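September, early, before coffee

Woke up thinking about shoes again. I suppose that is what happens when I spend a whole day yesterday on one small chore and then go to bed with my notebook still open. I want to get it all down while I have it, before the head fills up with the usual stuff.

The question I keep coming back to, and the reason I started this diary back in the spring, is whether a machine can do the boring jobs in a house yet. Folding, wiping, putting things back where they go. Same for the back of a shop, where half the day is picking something up in one place and setting it down in another. I go back and forth. Some weeks I think we are two years out and some weeks I think I will be doing my own dishes until I die. This has been a good week!

Yesterday was footwear. I wrote the list for Urnthorpe myself, so I have only myself to blame for what is on it. Tie a trash bag. Hang up a dish towel. Pair socks (a nightmare, I will come to that). Straighten the shoes by the door. I put that last one in as a breather, and it ended up taking the whole afternoon because it was so interesting.

Think about how many shapes there are in an ordinary pile by the door. A sneaker is basically a bowl with a stiff heel, and you can grab it by the heel all day long. A boot flops over. A flip-flop is nearly flat and the only thing to hold is that miserable thong. Then there is the slide, which has one wide band across the top and nothing else, and I had not given the slide any thought at all until I had to write down how to pick up two of them together.

With my hands I don't even look. I come in the door, hook a finger or two under each strap, lift, turn, drop. I tried to do it slowly in the kitchen to see what my fingers were up to. They go in from the back, under the band, and they sort of spread a little. The sole hangs down and swings. If I pinch the pair from the outside instead, they squeeze together and I have to press a lot harder than I'd like.

So with the hand tool it was going to be one or the other, squeeze from outside or reach in from underneath. I was sure it would be squeeze. Two fingers, two shoes, close the fingers, done. I wrote that in the plan in pen. Then I started moving the tool around at the heel end, where the openings are, and there was a whole arch on each side just asking for a finger. One finger under each strap, left and right, so the straps themselves are what you hold. It looks so plain on the table that I laughed out loud. 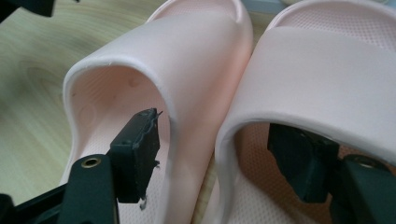
What I think I learned, written down so I can argue with it later

First, the fingers don't need to be clever. I keep reading about hands with five fingers and a joint for every knuckle, and I love those, I would watch them turn a pencil over for an hour. But for slides under a coat rack I am less and less convinced that I need one. Two blunt fingers and a good idea of where the opening is will take you a long way. The good idea is the hard part, of course.

Second, and this is the thing I want to chew on, the grab depends on what comes next. If the shoes only have to slide a few inches to line up with the wall, you could push them with anything, a ruler, the side of a broom. If they have to go up on a shelf, you need to lift, and then how they hang matters a great deal. If they have to go into a cubby toe first, then I want the heels toward me from the start. A person settles all of that before they have bent down. A machine has to get it from somewhere, and for now the somewhere is people like me doing it over and over in slightly different ways.

Third, soft things are kinder than I gave them credit for. I had been putting everything with any give to it on the hard list, next to towels and bread. A molded strap has some give but it also has a shape it wants to go back to. A towel has no opinion about its shape at all. I should split the list in two, things that spring back and things that don't, and I bet the first half goes a lot faster.

And the socks

I said I would come to the socks. The Closton trial had socks, and I read their notes again last night. They gave a two-armed machine a laundry basket with 15 pairs in it and let it go. It got there in the end, but it took most of the evening, and at one point it spent a long while very gently putting the same gray sock down and picking it up. I have such a soft spot for that machine. I have done exactly the same thing on a tired night, holding a navy one up next to a black one.

What they did get right was patience. It didn't fling anything, it didn't tear anything, it didn't knock the basket off the bench. For a long time the complaint was that you would never want one of these things near your grandmother's plates. I would let the Closton one near the plates. I might not let it near the socks if I had somewhere to be.

The Timska people went another way, and I am still making up my mind. Their idea is one arm on a rail over the counter, only kitchen jobs, and a very short menu of them. It puts cups in a rack. It wipes. It wipes beautifully! There is a bit in their write-up about the corner by the faucet, where the water always collects, and how long it took before the cloth stopped skipping over it. A whole page about a corner. I read it twice. Anybody who has wiped down a counter at the end of a shift knows that corner.

But a machine that wipes a counter can't put a pair of slides by the door, and the rail doesn't go to the door anyway. So do you want a few narrow helpers or one that wanders around and has a go at everything? My heart says the wanderer. My head, and my electric bill, say the rail.

The shop question

I owe De Haan an answer on this one and I keep putting it off. They have a stock room with 300 bins and they want to know whether a machine could do the returns. Returns are the worst job in the place. Everything comes back in the wrong box, or in no box, or one shoe is stuffed inside the other one. People who work on robots like to practice with things neatly set out, and I am guilty of it too, two sandals side by side and a nice clear bit of table. A return is never set out.

If I answered today I would tell them it could do part of it. Moving a closed box from a cart to a bin, yes, I would say go ahead and try it, that is nearly boring now. Reading the label, yes. Opening a crushed box and working out whether the thing inside is the thing on the label and whether somebody wore it to a wedding, no. Not this year. And the part in between, taking a loose pair and getting it lined up and back in the tissue, is exactly what I am so worked up about this morning. I went down their list and marked 17 little jobs. I put a tick by the ones I would hand over tomorrow and a question mark by the ones I want to try with the hand tool first. There are many more question marks than ticks, and I don't mind that one bit. A year ago half of those would have been crosses.

I want to be careful not to oversell it to them. When I get excited I talk with my hands and people hear "yes" when I have said "maybe by spring." Write it down plain. Send them the list with the marks on it and let them see for themselves.

Things to try today

Same pair, turned so the toes come first. I have a feeling the reach gets awkward and I want to know how awkward.

One slide right way up and one flipped over, as they land when somebody kicks them off. This is how mine look at this very minute, by the back door.

Pair pulled apart by a hand's width. At some point the fingers can't span it and the machine has to make two trips, or else nudge them together first. I would love for it to learn the nudge. People do it with a foot and never think about it.

A thicker strap, if I can find one. Also something with a buckle, though I suspect the buckle will take over the whole day and I will end up writing about nothing else.

And a flip-flop. I know. I want to see how bad it is.

Later, coffee going cold

One more thought and then I have to get moving. When I was a kid the picture of a house robot was always a metal butler with a tray, standing up very straight. It never bent down. I don't remember a single one that dealt with what was on the floor, and the floor is where all the work is! Shoes, crumbs, the dog's rope, mail that slid off the hall table. If something rolled in here tomorrow and all it could do was keep the space by the back door clear, so I could come in with both arms full of groceries and not break my neck, I would be so happy with it. I'd probably thank it out loud every time.

So can they do the chores yet? The wiping, just about. The boxes, yes. Socks, bring a book. Shoes by the door – ask me tonight, I am going back to the table now and I have written "flip-flop" on my hand so I can't chicken out.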